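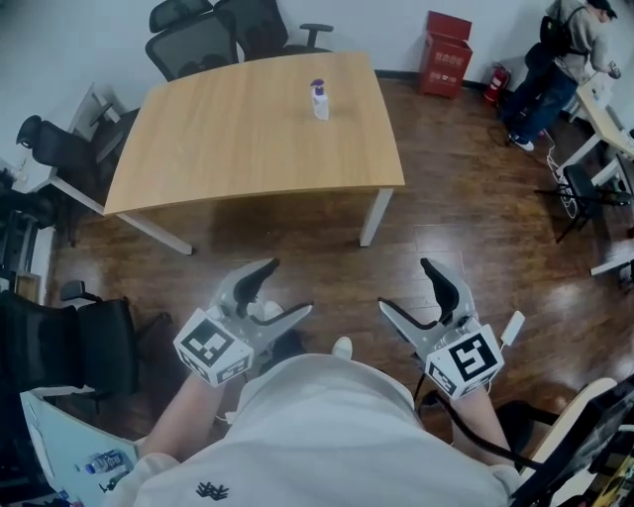 Hand-held grippers with marker cubes, and the small bottle on the table ahead.

Tooling notes: what the new tracking layer buys us, and what it doesn't

Cameron Rankin's group at Fullton has put out version two of the pose-tracking software that goes with the hand-held grippers, and the release note is a cheerful read. Drift is "solved." Calibration is "one step." I've been through enough of these notes to go looking for the part they left out, so I spent most of December with the logs.

The job of the software is easy to state. Each gripper carries a cube with a black square pattern on it, a camera sees the cube, and the code works out where the fingers are in space. Do that for every moment of a recording and you have a path that a policy can be trained on. Everything later in the chain -- the filtering, the training, the planner Ánh Lại keeps patching -- takes that path as the truth. If it's off by a finger's width, the arm will learn to be off by a finger's width, and it will do so with great confidence.

I took 271 recordings from the Pridthorpe set, all of them single-object pickups, and ran both versions over them. Version one threw out 116 because the track broke at some point. Version two threw out 20. That was the number in the release note, and I can repeat it, so credit where it's due.

Then I looked at what happened to the ones it saved. Where the old code lost the cube it stopped and said so. The new code fills the gap with a smooth curve between the last good pose and the next one, and marks the whole recording as clean. In the middle of a reach across open space that's probably fine. Close to the object I don't believe it for a minute. A wrist turns, the patterned face goes edge-on to the camera, and that tends to be the very moment the fingers are closing on something. A smooth curve there is a guess about the one piece of the motion we collected the data for.

I raised this with Cameron, who says the gaps are short and the training averages them out. Maybe so. I asked for the gap lengths and was sent a chart with no scale on the side. Lachlan Rennie has since pulled the raw values for us, and short is a fair word for most of them. The long ones bunch up near the grasp, as you'd expect.

Two-handed work is a separate worry. The solver treats left and right as two unrelated problems, so a small error in each can put the grippers closer together than the hands ever were. Rami Hamdan found recordings where the solved fingers pass through each other. The checker let those through as well, as it only looks at speed.

"One step" calibration does hold up if you stay at the same station with the same camera. Elspeth Dalgleish moved hers to the Kershaw room and needed three tries before the residual came down. The tool gave her a green tick on all three.

For now, if you're on version two:

Turn gap filling off in the config, or at least keep the per-frame flags. They're dropped on export by default.

Don't mix version one and version two paths in the same training run. The cube origin moved between them, and the file header doesn't say so.

Plot the finger distance for any two-handed recording before you send it on. It's a ten-line script and Rami will share his.

Mumton are holding at version one until the flags survive export, and I'd do the same if I had a model due. Ánh is training on both sets now, with the filled gaps cut out of one of them. Her results go in the next issue if the runs finish. Send me your own bad tracks in the meantime, preferably with the raw video still attached.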